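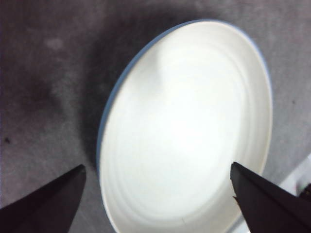
Issue 9, page 100

Zollmont pizza stone, tested in a home kitchen
By Kvido Skála

I bake pizza at home every week, and for many years I used only a thin metal tray. The crust was good on the edge and soft in the middle. In March I bought the round Zollmont stone in the shop Michalík, and I have used it for all my pizzas from that time.

The stone comes in a flat carton with a small booklet. The booklet has 9 pages and only two of them are about cooking. The rest is warnings. One warning is important: do not wash the stone with soap. I wipe mine with a damp cloth and I scrape the burned cheese with an old spatula. It has dark spots now, which do not change the taste.

For the test I made the same dough three times. It was flour, water, salt, a little oil and dry yeast, left in the refrigerator overnight. On top I put tomato sauce, mozzarella and mushrooms. The first pizza went on the stone too early, when the oven was hot but the stone was not yet, and the bottom stayed pale. The booklet says 20 minutes of heating. This is too short for my oven. With 45 minutes the second pizza was crisp also in the center, and I could hold the slice in one hand.

The third pizza had too much sauce, my mistake, and it stuck. I would like to have a peel in the box, because moving soft dough to a hot stone from a cutting board is not easy. Semolina under the dough helps more than flour. Flour burns and smells bitter.

I compared it with the Pludari stone of my sister. Pludari is thicker and it keeps the heat better for a second pizza, but it is heavy and she does not like to lift it. For a family which bakes four or five pizzas in one evening I would take the Pludari. For two people the Zollmont is enough.

I tried bread as well, one round loaf with rye. The bottom crust was very nice, a little thick. Cookies I do not recommend, they became brown underneath before the top was ready.

Good: crisp bottom, not too heavy, simple to store.
Less good: no peel, heating time in the booklet is wrong for my oven, stains quickly.

I keep the metal tray for reheating.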